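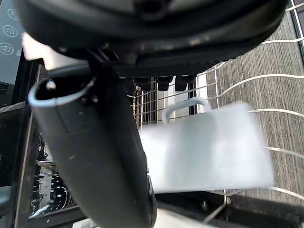 Loading the dishwasher – notes for the kitchen session
Ilham Simanjuntak, Drudier staff day, October

Start without the slides. Ask who loads the machine at home and who reloads it afterward. Wait for hands.

I looked after the shared kitchen at Drudier for 3 years. The office on the Osman side has 37 people and one dishwasher. Most complaints I got were about dishes coming out dirty, and most of those came down to how the racks were filled.

Part 1. The racks

Pull the rack all the way out before putting anything in. People load the front half and push it back, and the rear stays bare.

The tines are there to hold plates apart. One plate per gap. Bowls lean, so give them more room and tip them toward the spray.

Small plastic pieces – lids, trays, anything with a handle – go where the water can't flip them. If one turns over it fills up and you pour gray water on the floor when you lift it out. Hook the handle over something or wedge the piece between two heavier items. Check the bottom of the piece for a dishwasher mark. No mark, wash it by hand.

Tell the Atetti lunch box story here if there's time. Keep it short. 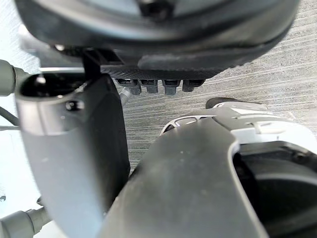

Part 2. Before you press start

Spin the spray arm by hand. If it hits something, move that thing. Five seconds.

Scrape, don't rinse. Rice and labels are the exceptions. Both end up in the filter, and the filter at Osman was cleaned twice in the time I was there, both times by me.

Silverware: mix the spoons up so they don't nest. Knives point down. I know some of you disagree, we can do that in questions.

Part 3. Unloading

Bottom rack first. The cups upstairs hold water on their bases and it drips on the dry plates if you pull the top out first.

Leave the door open a hand's width afterward.

Whoever finds it clean empties it. We tried a rota on the Drernance floor and it lasted until the first long weekend. A card on the door with CLEAN on one side and DIRTY on the other worked better – bring the card, pass it around.

Questions. If no one has any, ask about wooden spoons.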